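Início | Ciências | Casa e corpo | Jogos | Pais e escolas

Por que a cama tem tantas camadas?

Última atualização: fevereiro

Uma cama parece uma coisa só, mas é feita de várias peças de tecido, uma sobre a outra. Cada uma tem um nome e um trabalho.

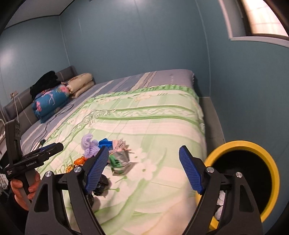
Uma leitora da turma da tarde perguntou se não bastava um cobertor bem grosso, direto no colchão, e pronto. Daria para dormir, sim. O problema seria a lavagem: um cobertor grosso pesa muito quando molha e demora a secar.

O lençol

O lençol fica sobre o colchão. Enquanto dormimos, a pele solta suor e pedacinhos muito pequenos, que não dá para ver. O lençol recebe tudo isso e depois vai para a máquina. O colchão não pode ir. Há lençóis lisos e há lençóis com listras, como este, com listras na diagonal.

A colcha

A colcha vai por cima do lençol e cobre a cama durante o dia. Ela segura a poeira. Algumas têm um babado na borda, que é uma tira de tecido franzida. Para franzir, a costureira passa uma linha pela tira e puxa, e o pano se junta em ondinhas. O babado verde da foto é desse tipo.

O acolchoado

Este é o mais grosso. Ele costuma ter dois panos com um recheio fofo no meio. O recheio guarda ar parado, e o ar parado deixa passar pouco calor. Por isso o acolchoado não esquenta ninguém sozinho: quem produz o calor é o seu corpo, e o acolchoado não deixa que ele vá embora depressa.

Dobrar ou enrolar?

Quando não está em uso, o acolchoado pode ser dobrado ou enrolado. Na foto há um azul com flores, enrolado, e um bege, dobrado em camadas grossas. Para enrolar:

Estenda o acolchoado na cama.
Dobre ao meio, no comprimento.
Comece por uma ponta e vá enrolando sem apertar demais.
Encoste o rolo na cabeceira.

Se ele for grande, chame alguém para segurar o outro lado. Um acolchoado de 2 metros de largura é difícil de dobrar sozinho.

Antes de deitar, tire fios e carregadores de cima da cama. Eles podem enroscar no pé ou ficar embaixo do travesseiro.

Comentários

Nowicki: Na minha casa a gente chama acolchoado de edredom. É a mesma coisa?

Redação: Em muitos lugares, sim. O nome muda de uma região para outra.

tati_80: enrolei o meu e ele abriu de novo, tem que ser mais apertado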